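July 20, 2019. Bench notes, tower teardown and memory/CPU check.

Continuing the Mellero batch. Goal for the session was to settle the order of operations for opening a tower, getting at the memory and the processor, and putting it back without disturbing the cabling. Yesterday's order (PSU out first) was too slow and I've dropped it.

**Bench**

Slatted aluminum bench, tower on its side, side panel off. Leave the bench bare under the case. The foam mat we tried earlier in the month lets the case rock when you push down on a memory module, and a rocking case is how the last clip got snapped. Fixture plate goes to the left of the tower. It has been reprinted once; the old one had posts that were too short.

Strap to bench ground, strap to case, check both. Meter read fine at start.

**Sequence as it stands**

1. Mains lead off, hold power button, wait 30 seconds.
2. Case on its side, panel off, panel stored on the rack and not leaned against the bench leg.
3. Photograph cable runs before touching anything.
4. Memory out, clips opened fully at both ends.
5. Heatsink off. Loosen screws in a cross pattern, a half turn each until the spring tension is gone, then all the way.
6. Clean old paste from the heat spreader while the processor is still clamped in the socket. Doing it in the hand means paste on the substrate edge.
7. Load lever up, frame open, processor straight up.
8. Inspect socket under the lamp from two directions.
9. Reverse.

Step 6 used to come after step 7. Changed after the Fankhauser unit, where we spent most of a morning getting gray paste off the underside with swabs.

**Memory**

Three insert/remove cycles per slot. Slot nearest the processor is stiffer than the others on this board. Probably the clip, possibly a slight bow in the board from the way it's mounted. Didn't chase it. Put a finger under the board edge where you can reach, and don't use the heel of the hand.

Modules go back in the slots they came from. Tape label on each, numbered from the processor outward. Somebody's been numbering them from the outside in; the sheet in the binder is the correct one.

**Processor**

Hold by the edges of the substrate, never by the spreader alone. The spreader surface on ours is badly scuffed from repeated handling and the markings can't be read any more, so identify it by the bag it came in. Need a better system than the bag.

Going in: find the orientation mark, lower it level, let it settle under its own weight, then nudge very lightly. If it moves after the nudge it wasn't seated. Lift and start over. Do not use the lever to pull it down into place. The lever needs firm pressure over the last part of its travel and it is easy to mistake a badly seated part for normal resistance.

Contact inspection: no visible damage at 10:40, none at the end of the session. Cycle counter on the sheet now reads 28 for this socket. I'd like to retire it from practice use at some point and keep one clean board back for comparison.

**Cables**

The runs on the right side of the board are the main nuisance. They spring back over the work area when the case is flat. Tried Velcro to the drive cage, which holds but takes too long to undo. Tried a bent clip from the Fedov kit, better. Would print a proper comb if there's plate time on Monday.

**Times**

Best full cycle, steps 2 through 9: 13 minutes. Worst was well over double that, almost all of it step 5 with a rounded screw head. Replaced the screw from the spares tin. The tin needs sorting; two thread sizes in there look the same until they bind.

**Parts**

- Thermal paste, one tube left, order from Stullilport
- Lint-free wipes, low
- Driver bit, small hex, tip worn
- Asset log line 2,207 has the wrong board revision against it, fix before the batch closes

**Open items**

- Is the stiff slot the clip or the board? Swap the module with the one from slot 3 and compare.
- Torque on heatsink screws is by feel at present. Want a number.
- Second lamp for the left side. Shadow from the power supply covers the bottom of the board when the ceiling light is the only one on.
- Agree on one labeling direction for memory and reprint the sheet larger.

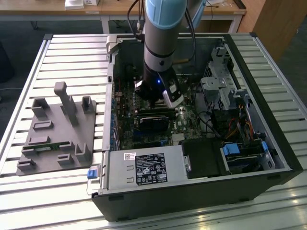
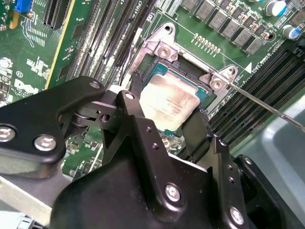 First: tower open on the slats, fixture plate to the left. Second: processor held above the socket, load lever at right.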